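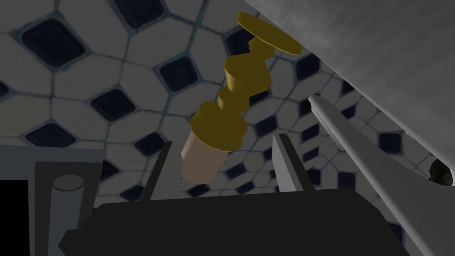
Rondstead, May

Progress report to the Nilsuwan Fund
Project: Learning to grasp from simulated wrist views
Prepared by Waraporn Ruangrit, with Rungnapa Mahawong

1. What we promised for this period

In our last report we said that we would finish the simulated part of the grasping study before we start to book time on the real arm. The question is still the same one. We want to know if a gripper can learn to take hold of an unfamiliar object when it is trained only on rendered views from the wrist, and if the floor, the furniture and the light in these views should be changed very often or only a little. Our first training set, which we call Pandetti, used plain floors and simple boxes. The second set, Vornura, has patterned floors, clutter at the sides and objects built from several geometric parts in one piece.

2. Work done

The Vornura set is now complete. It has 1243 grasp attempts, and after we removed the ones where the physics engine gave a wrong contact, 1205 are left for training. Rungnapa checked the removed attempts by hand, one by one, which took longer than we had planned, but she found a mistake in our filter and we are glad that she did it. The filter was throwing away attempts in which the object slid a little between the fingers and then settled. Such attempts are useful to us and we have put them back. The number above is the corrected one.

We also changed the way an attempt is written down. Before, we stored one label at the end, success or failure. Now we store the position of both fingers at each step, together with the view from the wrist, so that the model can learn from the approach also. A gripper with its fingers open on both sides of a narrow part is in a good position even if the grasp later fails for another reason, and the old label could not tell us this.

The approach is the part where we see the most difference between the two sets. With Pandetti the model learned to go to the middle of the object, whatever its shape. With Vornura it more often chooses a thin section at the end, where the fingers can fit.

3. Results so far

We compared the two models on 1056 test attempts which neither of them had seen. The model trained on Vornura made more good grasps on objects with several parts. On plain boxes there was no clear difference, and we do not want to claim one. The full tables will come with the next report, when we have repeated the training from different starting points. One run is not enough to trust.

There was one weak result that we should report openly. When a large part of the wrist view is filled by something strongly patterned, with dark patches on a pale surface, both models become unsure. The predicted finger position then moves from step to step although the gripper is standing still. At first we thought it was an error in the camera settings, and we lost several days looking there.
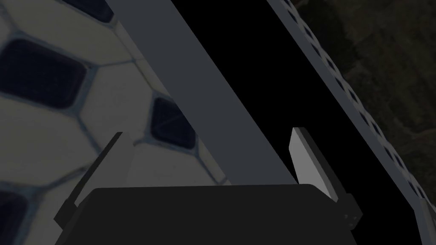 The settings were correct. Our present explanation is that the model treats the edges of dark patches as if they were edges of objects to be grasped. To test this we made 22 extra scenes with the same geometry and the pattern removed, and the predicted position was much more steady in most of them. It is a small test, but it points in one direction. We will now train a third model in which the pattern is changed many times while the object and the fingers stay in the same place.

A second, smaller problem is contrast. The two fingers can look very different from each other, one dark and one light, depending on the light in the scene. The model follows the lighter finger better. We have asked the people who maintain our renderer how to vary the light without making every scene slower to produce.

4. Changes to the plan

We ask for your agreement to move the first trials on the real arm back by one month. The reason is the pattern problem described in section 3. We would prefer to understand it in simulation, where a bad approach does not damage the fingers. The total budget stays the same. The money for computing is being used a little faster than expected and the travel money more slowly, and we propose to move a small part from one to the other. A separate letter about this was sent on Monday.

5. Next steps

Train and test the third model, with changing patterns.
Repeat the comparison of Pandetti and Vornura from different starting points.
Write down the new attempt format, so that other groups can read our files.
Agree with the workshop on the dates for the real arm.

Rungnapa will be responsible for the third model and I will do the repeated comparison. If you would like to see the recorded attempts before the next report, please write to me and I will arrange access.

Waraporn Ruangrit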